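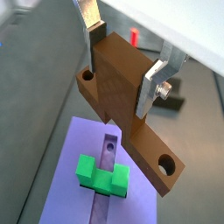 Kauko Lindqvist asks every new customer for the mating part along with the drawing, as most fit problems start with a hole position nobody measured on the other side.

## About Clillar

Clillar makes small plastic parts and base plates for assembly work: brackets, slotted plates, blocks with through-holes. The current catalog lists 235 parts, 87 of them stocked in more than one color. Color identifies the part within a set and has no bearing on tolerance.

Plates and inserts are checked together before packing – slot width first, then hole spacing. Orders for the Cavell and Canivton sets ship from the Väisänen building. The minimum order is two pieces per part number.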